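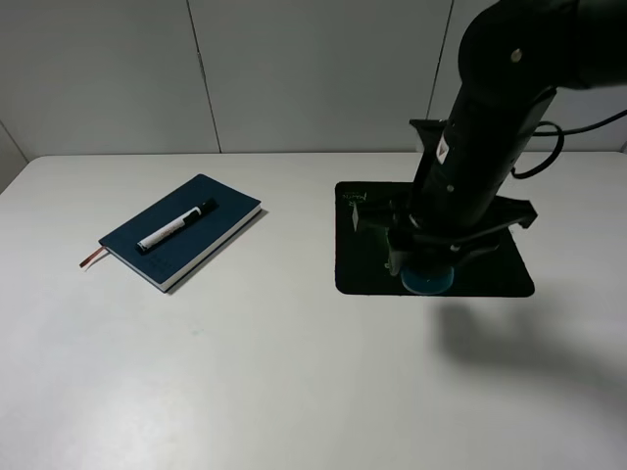 A navy notebook with its ribbon bookmark.

About Jurneto Weddings

Jurneto plans small weddings and vow ceremonies for couples who have little time, because one of them, or somebody very close to them, is seriously ill. We work from an office on Trevaskis Street, and we travel to homes, gardens, hospitals and hospices in the city and in the towns near it. Most of our weddings have fewer than 40 guests. The smallest had 2, and they were also the witnesses.

How we began

I came to this country as an adult and worked first in a hotel, in the department which organised conferences and wedding receptions. It was good work and I learned a lot there, mostly about chairs, timetables and what can go wrong with a cake in summer. One September a couple asked to move their reception from the next autumn to the coming Saturday. The bride's father was very sick and his doctor did not want to promise them more than some weeks. The hotel had rules about changes of date, and the rules said no.

I helped them in my own free days. The ceremony was in the father's garden, with food from the neighbours and music from a small speaker in the kitchen window. He walked with his daughter from the back door to the lemon tree, very slowly, and everybody waited. After this I did not feel the same about my job, and the year after I left it and registered Jurneto.

Since then we have organised 112 weddings and ceremonies. Many came to us from a nurse or a social worker, and others from a family who had been a guest at one of ours.

What we do

We meet you first, at your home or at the ward, and we listen. There is no charge for this meeting. Then we write a plan of one page, with the date, the place, the people who must be there and the people who would be nice to have there. We always write also a second plan, for the case that the day must move forward or the place must change to a bedroom.

After that we take care of the following things, as many or as few of them as you wish:

The celebrant and the legal papers, including the request for a shorter waiting time, where the law allows it
Talks with the hospital or hospice about visiting hours, flowers, candles and noise
A dress or suit, with a fitting at home
Food, also for guests who can eat only soft things or very little
Flowers without strong smell
A photographer who is used to working quietly
Transport with a wheelchair or a stretcher
A video call for family overseas

We cannot give medical or legal advice. For the papers we know the forms and the offices well, but the decision about a shorter waiting time is never ours, and we will tell you openly if we think the answer could be no.

How a day with us looks

We keep the ceremony short. It takes usually 18 minutes, which we found is a comfortable length for somebody who is tired or in pain, and there is always a bed or a good armchair close by. Guests come a little earlier and the couple comes last – or the guests come to the couple, if this is easier. Speeches are after the rings, so the marriage is already done if a rest is needed.

One of us stays in the room and one stays outside of it, to take deliveries and phone calls and small children who had enough. We have with us a box with pins, tissues, straws, a warm blanket, a pen that works and a spare pair of plain rings in several sizes. The spare rings were used more often than you would think, as fingers can swell or become thin in a few weeks.

We do not ask anybody to be cheerful. At some of our weddings people laughed from the beginning to the end, and at others they cried a good part of it, and both were lovely days.

The people you will meet

We are a small team with different backgrounds: hotels, nursing, dressmaking and one former school secretary, who is the best of all of us with forms. Everybody in the team has done a training in palliative care for non-medical staff and repeats it every second year. We speak English, Polish, Italian and some Vietnamese, and for other languages we bring an interpreter.

Our dresses come mainly from the Terkel Room, our own wardrobe at the back of the office. These are donated gowns, suits and shoes, cleaned and repaired, and you borrow them for free. Many have been changed so that they open at the back or on the shoulder, for a person who cannot lift the arms. If you would like to donate something, please phone before you come, as we have little space and at the moment very many veils.

What it costs

A simple ceremony at home starts at $1334. In this price are the celebrant, the planning, flowers for the table and the couple, and two of our staff for the day. Everything more is written in your plan with its price before you say yes. If the wedding has to be cancelled we charge only what we have already paid to others, and we do not send an invoice in the first month.

For families who cannot pay there is the Lestel Fund. It is filled by former couples, their relatives and a quiz night which we hold in winter. You do not have to show bank statements. We ask you a few questions on the phone, and the answer comes on the same day.

A note for couples with a date in the coming weeks (Mar 18, 2020)

The hospitals and aged care homes we work with are changing their visiting rules now, some of them every day. We phone each ward again in the morning of every ceremony. If you have a date with us, please keep your phone near you and think already about which guests could join by video. We can bring a tablet and a stand and set them up beside the bed or, where we may not go in, hand them to the staff at the door. Moving your date costs nothing.

How to reach us

The phone is the best way, seven days a week from 8 in the morning to 9 in the evening. If your case is urgent, say it in the first sentence and we will put other things aside. Nurses and social workers can call for a family, with the permission of the family. The office is on the ground floor with a ramp on the left side of the building, and you can park in front of the door.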